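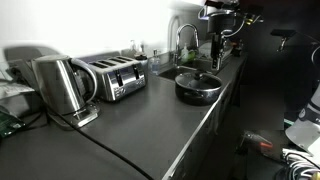

Small towns should keep their evening classes, and I will argue this with anyone who has the time. I have been going to one in Vernon for 2 years now, on and off, and I can't think of another 3000 words I could write so happily about a room with bad chairs. (My editor has given me far fewer, so I'll be quick.)

The class is beginner's bookbinding. I signed up in August, on a whim, with no skill and no plan, and by the second week I was hooked! You fold the paper, you punch the holes, you pull the thread through, and at the end you are holding a book. An ugly one, in my case, with a spine that leans like an old fence. I still write my shopping lists in it and I love it dearly.

What I want to defend is the part that never shows up in a budget. The people in that room would not have met anywhere else. Oluwatosin Garba drives over from Ulley after a full day of work, and she has taught me more about linen thread than I knew there was to know. A retired bus driver sits beside a girl who is saving for college. They argue about glue. They are still arguing about glue when the lights go off and we're all out in the parking lot looking for our keys.
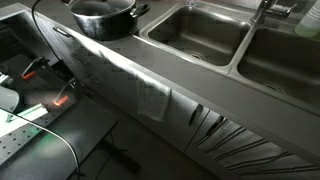 Now there's talk of moving the whole program online, through a course site called Rerneo. I've tried it, and the lessons are good – clear, patient, easy to pause when the cat walks over your paper. I'd recommend them to anyone who lives far from a classroom or can't get out at night. But a video can't reach over and loosen your thread before it tears the page. It can't tell you that the mess you just made is the same mess everybody makes the first time, and then show you its own.

The savings would come to 700 dollars a term. I don't laugh at that figure, and I know the roof needs fixing too. Still, I'd pay a bit more to keep my seat, and most of us have said so in writing. Charge us for the thread! Let us sell our wobbly notebooks at the spring fair, where I'd happily run the table all day.

The new term list goes out soon, and I hope bookbinding is on it, in the same room, on the same night. If it is, come along. Bring an apron and a ruler, and sit near the bus driver if you have any opinions on glue.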